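Threads New posts Search Members Log in

Skills Forum > Suturing > Practice materials > Pads, thread and fake blood

Pad staining, frayed thread, and is the red stuff worth it?

threadbare_tess
OK so I've been putting this off because it's a bunch of small gripes rolled into one, but here goes. I've been working on a Wallarano pad (the pale pink one with the pores, not the smooth tan one) since February and I love it. The surface has those tiny creases in it and the needle catches in a way that feels a lot less like sewing a mouse pad. My old one was basically a mouse pad.

My problem is the fake blood. I bought a bottle of the Kiltari red because everyone in the beginner thread swore by it, and yes, it looks fantastic sitting in a cut. The line shows up beautifully under a strong lamp and you can see right away if your edges aren't meeting. But it goes everywhere! One pass with a damp wipe and I've got a pink cloud bigger than the cut itself. Do you all just live with it? Is there a trick? I've tried dish soap and I've tried leaving it overnight, and the overnight one was a mistake.

Second gripe is braided thread. I got a spool of Zernotberg braid cheap and the ends fuzz up on me as soon as I trim them. Then I can't get the fuzzy end back through a loop without chasing it around for five minutes.

Third thing, and this is more of a question. How long do you leave your short end? I keep pulling it right through on the first throw and then saying words my kids aren't supposed to hear.

gutstring
Welcome to the pink cloud club. I gave up on clean pads a long time ago. A pad is a consumable. You cut it, you stitch it, you cut it again next to the last one, and when there isn't any good skin left you flip it or toss it. I honestly wouldn't spend one minute scrubbing.

That said, I don't use the red at all anymore. It's theater. If you can't see whether the edges meet on a dry pad, you need a better lamp.

marlow_knots
Hard disagree with gutstring on the red (hi, gutstring, we've done this before). Dry pads let you get away with murder. With a bit of fluid in there your thread gets slick, the knot slides when you don't want it to, and you find out your first throw was never holding. I learned more in one wet evening than in a month of dry ones.

Tess, the trick is less of it. Way less. I use a blunt dropper and run one thin line down the cut, then leave it alone. People squeeze it out of the bottle like ketchup and then complain about the stain.

gutstring
I was going to say something about the ketchup but I'd be describing my own first pad, so.

kwokwai_y
Hi all, Kwok-wai Yau here, I mostly read but this one is right up my alley. I've been through more pads and thread than I care to admit. I'm on the same pink pad type and I use the red too, and I have opinions about needle parking, so bear with me.

On the short end: I like it standing up, just proud of the surface, long enough to grab on the first try and no longer. If it's lying flat and stuck to a wet pad you'll be picking at it forever. For braid I take two wraps before I reach for the tail, and I want those wraps sitting one above the other, snug and not crossed. If they cross, the first throw locks halfway down and you get a little lump floating above the cut.

On where the needle goes while you tie: lay it on the pad where you can see the whole curve. Don't let it dangle. I used to let it dangle.

Adding these.
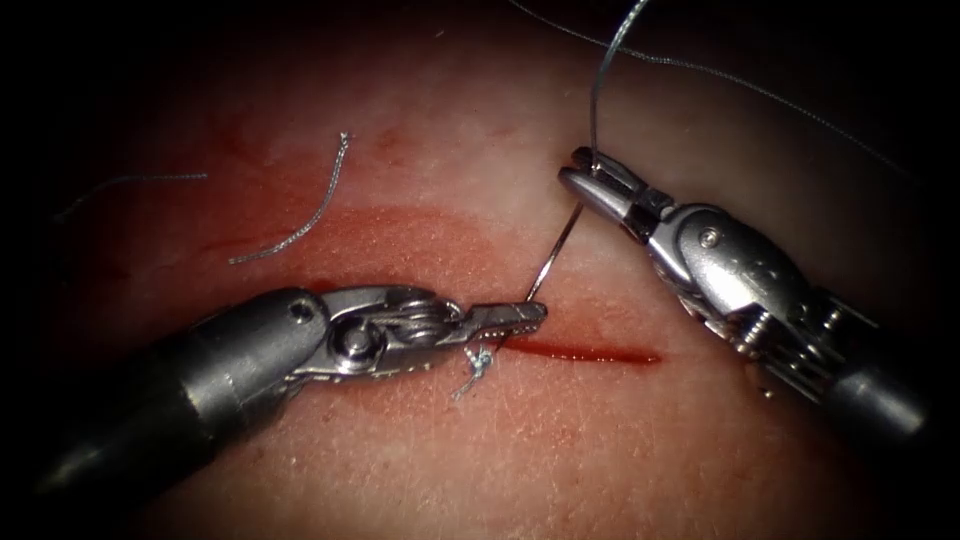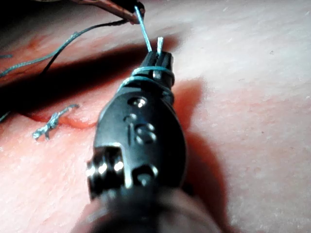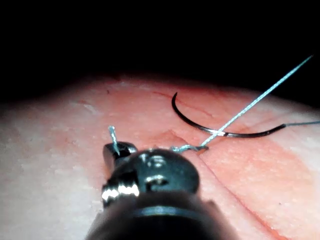
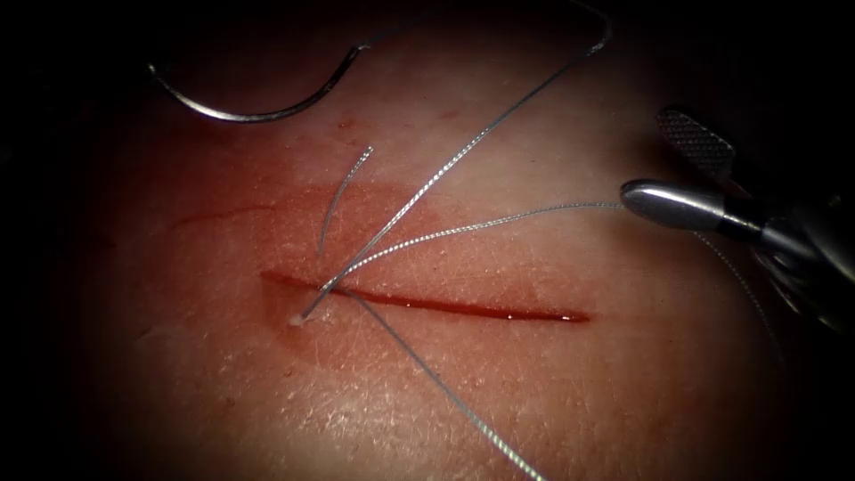 Practice pad and suture in all four. The cut shows in every one of them too.

marlow_knots
Oh these are nice and sharp! The second one is exactly what I was trying to explain to my study partner last month, two loops of the teal, stacked, with the short stub poking up between the jaws. I'm stealing it for our group chat if that's OK.

Also Tess, look at the last one for the red. There's your pink cloud. Strongest near the left half of the cut and then it just fades off. So everybody gets it.

threadbare_tess
I feel so seen. It even has the little stray dot way up above the cut! I get those and I never know where they come from.

kwokwai_y
Steal away.

The stray dots I blame on thread. It picks up red, it flicks, you get a dot somewhere stupid.

pocket_lister
Long-time lurker, first-time complainer. Can I ask about the thin line above the main cut in the last picture? The faint one that runs along with it. Is that a scratch, or is that where some red got wiped? I get something like it on mine and I've been assuming I'm dragging my needle tip.

gutstring
Could be either from what I can see. Easy test on your own pad: run a fingernail across it. If the nail catches, it's a scratch. If it doesn't, it's stain, and you can stop worrying.

My money on yours is the needle tip, though. Everyone drags the tip when they're setting up the second bite. You bring the needle in too flat. Come in closer to straight down and let the curve do the work.

pocket_lister
Fingernail caught. Thanks, I hate it.

threadbare_tess
Kwok-wai, what thread is that in the third one? The end that's sticking up has a bit of fray on it and I'm relieved that isn't just me. Mine goes full dandelion though.

kwokwai_y
It's braid, and a bit of fray at the tip doesn't bother me. Full dandelion does! Couple of things to check. Are your scissors any good? Cheap ones chew braid. I cut with the last bit of the blade in one snip and never go back for a second one. And don't grab the very end with your jaws. The serrations mash it, and then it opens up like a broom. Grab a hair below the end.

The other thing some people do is wax it. I don't, but I've seen it done.

marlow_knots
Please don't wax it. The whole point of practicing with braid is learning how braid drags. Wax it and you've made yourself a weird hybrid that behaves like nothing you'll ever be handed.

gutstring
I wax it. Works great.

marlow_knots
Of course you do.

dr_fidget
Jumping in on cost because I keep a notebook (I know, I know). I've tied 2,000 practice knots since I started writing them down, and the first 1,000 were all on the cheap tan pads. I wish I'd switched sooner. The tan ones tear at the bite if you pull at all sideways, so I got in the habit of pulling like I was afraid of it. Took ages to unlearn. The pink ones hold a bite way better and you can snug down properly.

On thread, I get about 85 knots out of one Zernotberg spool before I'm down to lengths too short to be any fun. Your mileage will vary depending on how stingy you are with tails. I'm stingy.

threadbare_tess
85 from a spool?? I'm nowhere near that. I must be throwing half of it in the trash.

dr_fidget
You're probably cutting a fresh length every time you get annoyed. I did that too. Keep going with the short piece until you really can't, it's good for you.

pocket_lister
Where's everyone buying the pink pads? The Ó Dálaigh shop had them for a while but it's been out of stock every time I look. I ended up with a three-layer one from somewhere else and the top layer peels.

gutstring
Ó Dálaigh restocks early in the morning, like 6 a.m., and they're gone by lunch. Put your email on the list. Mine came through that way.

And the peeling is normal on the layered ones if you let liquid get in the cut and sit there. One more mark against the red, Marlow.

marlow_knots
Or, and hear me out, blot it when you're done! Blot, don't wipe. Fold up a paper towel, press down, lift straight up. Wiping is what drags it out sideways. Then a little cornstarch once it's dry so the surface doesn't get tacky. My current pad is on its third row of cuts and it's pink in spots but it isn't sticky and it isn't peeling.

kwokwai_y
Seconding blot. I'd skip the cornstarch personally, it ends up packed into the pores and then you're sewing through paste next time. Plain water and air dry does it for me.

Tess, one more on the short tail. If you're yanking it through on the first throw, watch which end you're pulling. I'd bet you're pulling both ends evenly. Hold the short one nearly still and let the long one do the moving.

threadbare_tess
Tried it tonight. Went slow, used the dropper thing (one line of red, felt very restrained), held the short end still. Got six in a row without losing the tail, and the seventh I lost because I got cocky. The edges closed up way neater too, and the stain is maybe half the size of my usual mess.

I also changed scissors and wow. I'd been using the ones from the junk drawer. Braid end looks almost normal now.

pocket_lister
The junk drawer scissors, oh no.

dr_fidget
Put it in a notebook, Tess. Knot one of however many.

gutstring
Is that what you've got in there, dr_fidget, just tally marks?

dr_fidget
Tally marks and grudges. Page 186 is entirely about one tan pad.

threadbare_tess
Ha! OK, I'm going to do another row tomorrow, and then I want to try the wraps with a thinner thread. Does anyone go down a size this early, or should I stay put until the tail thing is solid?

kwokwai_y
Stay put for another spool. Thinner thread snaps if you're still pulling hard, and it's murder to find on a pink pad when you drop the end.

marlow_knots
Go down a size now, get frustrated, come back up and feel like a genius. Worked for me.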